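Sourdough, Round Two (and a Very Long Bus Ride)

25/11/2018

So I said in my last post that I was done with sourdough forever, and I lasted until May. Then my sister-in-law came to stay, ate a slice of supermarket bread at my kitchen table with a face like she was doing me a favor, and the next morning I was stirring flour and water in a jar again.
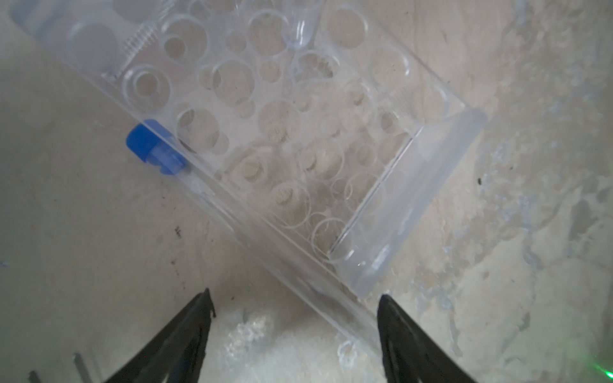 My first starter, the one some of you met last winter, died while I was away at my cousin's wedding. I'd left it on the counter with a dish towel over it and a note for my roommate, who read the note and thought it was about the fish. We don't have a fish. Anyway!

This time I did what I should have done in the first place and begged some starter off a person who knows what they're doing. Preben Vídalín runs the Saturday bread table at the market in Vosimdale, and he's had the same starter going since before I could drive. He told me he'd give me a spoonful if I came and got it myself, so I got on bus 56 with an empty pickle jar in my purse. It's a long ride. It goes past the quarry and the outlet stores and then through what feels like every cul-de-sac in the county, and I had forgotten my headphones, so I know a lot now about the knee surgery of the lady across the aisle.

Preben filled the jar up way past a spoonful and wrote "FEED ME" on the lid in marker. He also talked me out of my beloved bread flour. I'd been buying the fancy Sindano bag because it has a nice picture of a windmill on it (yes, I am that customer), and he said to try plain all-purpose with a little rye mixed in and save my money. I was skeptical. I'm less skeptical now -- the starter doubled by lunchtime the next day, and the old one never did that, not once, not even in July.

The first loaf was still pretty flat. I let it rise too long while I was on the phone and it spread out all over the baking sheet like a pancake. We ate it with soup. The second one I baked in my grandmother's heavy pot with the lid on, and that one had an ear! A real one, sticking up along the cut, all brown and crackly. I carried it around the apartment for a while before I let anybody slice it.

What I changed, for those of you who always ask: I do two folds in the first hour now and then I leave it alone, which is very hard for me. It goes in the fridge overnight. I bake it straight from cold, 58 minutes altogether, and the lid comes off for the last stretch. My loaf comes out at 904 grams, which is too much bread for two people, so the neighbors downstairs have been getting the other half and I've been getting plums back.

Next I want to try one with walnuts. Preben says to toast them first and my mother says don't bother, and I have to have both of them over at Christmas, so I guess I'm making two loaves -- wish me luck, and if you have a walnut opinion, put it in the comments.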